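Wunden Open Day: Black Curtains and Small Blue Parts

By Ulises Huamán, 15/09/2023

I have been to 6 open days since July and the coffee has been bad at all of them, so I will say at once that Wunden had good coffee. It was at the far end of the Pelmont building, past a coat rack with one coat on it, and I went back twice before anyone tried to teach me anything.

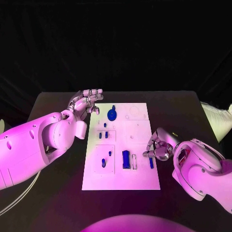 The visitor badge said 109, and I wore it upside down until lunch. Our group was walked through the stores first. Wunden keeps 2,426 part numbers on its shelves, a figure our guide gave us in the tone other people use for grandchildren. Most of them seemed to be washers.

After that came the assembly boards, and I stayed there longer than I meant to. The white board I liked best lies flat on a dark table with a blue round knob near the top center and a thin blue bar farther down. Behind it hangs a black cloth, creased like something out of a suitcase, and the whole business is lit a fierce magenta pink. I have eaten in restaurants with this lighting and never been able to read the menu. On a knob and a bar it works rather well, and I began to wonder about my kitchen.

The talk by Pasaribu, who supply the trays, ran to two parts with a break between them. I attended the break. A man from Dravus told me over a cheese roll that the hard thing about a knob is where to put the label, and we discussed this for longer than either of us had planned.

Parking is free but a long walk off, on gravel. Wear flat shoes, and take a roll for the way back, as the tray was still half full when I left.

Contact | © 2023 Ulises Huamán | Back to top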